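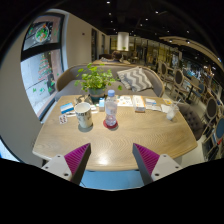
Magenta fingers over the café table, bottle on its red coaster

Re: [gultelcombe-makers] Soft fingers for the hand-held gripper - which pads?
Sunday, July 9, 2023

Hello all,

Sorry for the slow answer, I have been meaning to sit down with a proper cup of tea and write this since the question first came up. I'll quote the bit I'm replying to so that those of you on the digest can follow along.

> I've got the Limsakul finger files printing nicely on the
> shared machine, but I can't decide between the flat pads and
> the ribbed fin ones. The flat ones are stiffer and much quicker
> to print. The fin ones look lovely but mine split along the
> ribs after one evening of squeezing things. Has anyone got a
> pair that last? And is it worth going to a tall fin, or does
> that just get in the way of the camera? I'm building this on
> the kitchen table so please assume I own one screwdriver and
> a great deal of hope.

First of all, well done for getting this far on a kitchen table! Mine started on an ironing board, so you are already ahead of me.

I would say go for the fins, and go for the tall ones. The magenta pair in my picture are the tall version on the white angled mounts, and I have grown very fond of them. The flat pads are fine for boxes and anything with square sides, but the moment you try a bottle or a mug you want something that will bend round it a little, and that is where the fins come into their own. I also find it easier to line things up with tall fingers, as the tips come well up into the camera's view and you can see the thing you are going for sitting between them.

Now, the splitting. I had just the same trouble with my first set back in May, and I'm fairly sure it was down to two things. I was printing far too fast, and the filament had been sitting open on the shelf in the workshop for goodness knows how long. I dried the reel for 8 hours, slowed everything right down, and turned the part on its side so that the layers run along the ribs instead of across them. It does take an age (have a book handy) but I haven't lost a rib yet on that set. If you are still on the reel from the bottom shelf, the one with the Gullon sticker, do dry it first. It is perfectly good stuff underneath, it just drinks up the damp.

The mounts can be any old hard plastic. Each one takes two small screws, and please don't do what I did and drive them in dry with all your might - I cracked a mount clean through and said a word I had to apologise for. Run the screw in and out by hand once or twice, then fit the pad, then do them up properly. Your one screwdriver will be plenty.

As for the camera, the wide lens takes in such a lot that the fingers are no bother at all. You get the whole room bent round like the inside of a fishbowl, ceiling lights included, with the dark rim across the bottom. I used to worry about the curved table edges and spent a whole weekend trying to straighten everything in software, and I wish I had spent it in the garden. Leave the bend alone until you have your fingers sorted out, and then worry about it if you still want to.

One more thought while I'm here. Do try it on a table with a bit of clutter on it. I practised for ages with a single block on a bare bench at home and thought I was terribly clever, and then found that cartons, little packets and plant leaves are another matter altogether. A cup with a straw sticking out of it is a very good teacher.

I have put my print settings in the Clositwood folder on the workshop computer, along with the side-on version of the fin, so please help yourself. There is a spare pair of mounts in my drawer too if you crack one. I shall be in on the next open evening and would love to see yours with its fins on - do bring the kitchen table if it helps!

Warm wishes to everyone, and happy printing

12 replies | 54 views | Shared 8 times

Recent messages on this list
- Drying box for filament: does anyone have a spare lid?
- Clositwood folder tidy-up, please check your files
- Wide lens mounts, second attempt
- Squeaky trigger on the hand-held gripper
- Wanted: small screws, any length
- Gultelcombe open evening, lifts and parking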